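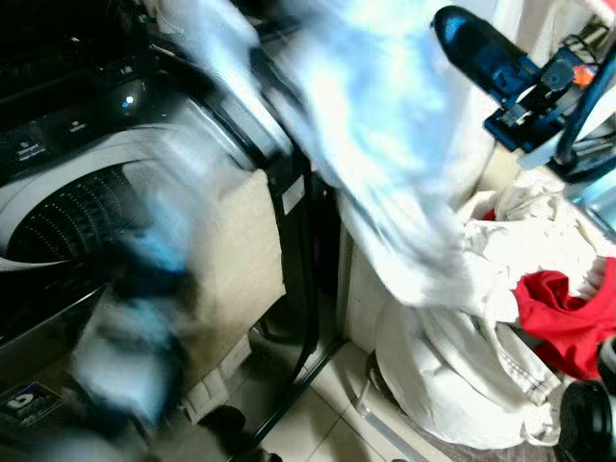 Grerby two-arm kit, student club review. Posted 2019-04-12

Quick one, have to be back at the bench. Our club picked the laundry task for the Halvorsen challenge and went with the Grerby kit, 139 a month on the school plan. Had it since January.

Good stuff first. Arms hold position well. Grippers are decent on towels and T-shirts, less so on thin socks. Passing cloth from one gripper to the other took us 2 evenings to get going, way less than I feared.

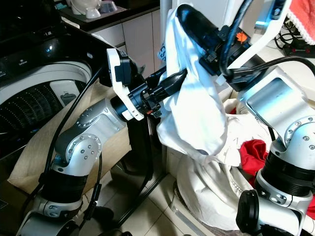 Cable routing is the weak spot. Loops snag if you're not carefull, so tape everything down before a run. Manual is 11 pages and skips calibration completly. Had to dig through the Zevalura forum for it.

Top loaders are a pain with any arm. Reach down into the drum, wrist hits its limit, start over. Glossy lids mess with the depth readings too. Dimmer lights helped a bit.

Would I get it again? Yes, for a club. For a solo project, no, too much setup. 4 out of 5. Might try the Drurkunitz fingertips next, softer rubber supposedly.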